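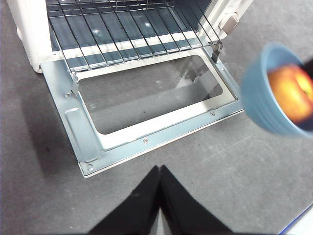 The Toaster Oven Is Back in Circulation

Print this item
E-mail this item to a friend

Some of you have been asking since August, very patiently, when the white toaster oven would be going back out on the lending shelf, and I am happy to say that the answer is this week! It is clean, it has its rack in, the door folds all the way down the way it should, and it is ready to go home with the next household on the list.

For newer members, a little background. The Natell Lending Shelf has a good many kitchen things these days (881 items on the books at last count, if you include every cookie cutter, and I do), but the small ovens have always been the ones with a waiting list. People borrow them when the big oven quits the week before company comes, or when a grandchild moves into a first apartment with no stove to speak of, or just because it is too hot in the summer to heat up the whole kitchen for two baked potatoes. I have done it for all of those reasons myself, and for one birthday cake that I will not go into.

I gave this one its going-over on the carpet at the Dobre Street room, which I know sounds like a funny place to clean an oven, but my back prefers the floor and there is good light there in the mornings. And because I had it open in front of me anyway, and because so many of these come back with a nice clean outside and last month's cheese on the inside, I thought I would write down how I go about it.

First, unplug it and leave it be until it is completely cool. I know you know. Then open the door all the way and take the rack out before you do anything else. Those thin rods hold on to grease along the undersides, where you don't see it until you turn the thing over, so I lay the rack in a sink of hot soapy water and go and have my coffee. By the time I come back most of it will wipe off with a cloth. For the stubborn spots I use a paste of baking soda and water and an old toothbrush, going along one rod at a time. It is not exciting work, but it does go well with the radio.

While the rack is soaking, shake out the crumbs. Then wipe down the inside walls and the bottom with a damp cloth, wrung out hard so that nothing drips. Please go gently, and please, no steel wool and no spray oven cleaner. The inside of a little oven is shiny for a good reason, and once it has been scratched up it never looks right again. We had a poor old Falleck come back to us that way and I still feel bad about it.

The door is the part people forget. Do the window, of course, but also run a corner of the cloth around the border of it, and into the long pressed-in slot at the side of the panel, where crumbs like to settle. There are a couple of small screws set into the lower part of the frame, and a cotton swab will get around the heads nicely. Don't loosen them! They are fine as they are. And don't lean on the door while it is down, however handy it looks as a place to rest your elbow. I say this as a person who leans on things.

Let everything air out with the door open for an hour or so, put the rack back, and you are done. The whole job takes me less time than it has taken me to tell you about it.

Now for the particulars. Loans are for 24 days, same as the other countertop appliances, and you can renew once if there is no one behind you on the list. We would like it back with the rack inside and the cord loosely tied, not wound tight. There is no charge, though the jar on the desk is always glad of a dollar or two. The jar has brought in $530 so far this year, which paid for the new shelving and a box of those good Trarero dish cloths that everyone keeps asking me about. They are in the cupboard under the window, and you are welcome to take one home with the oven.

To put your name down, stop by the desk or leave a note in the box. The next open morning is 8th November, and I will have the kettle on.

Print this item
E-mail this item to a friend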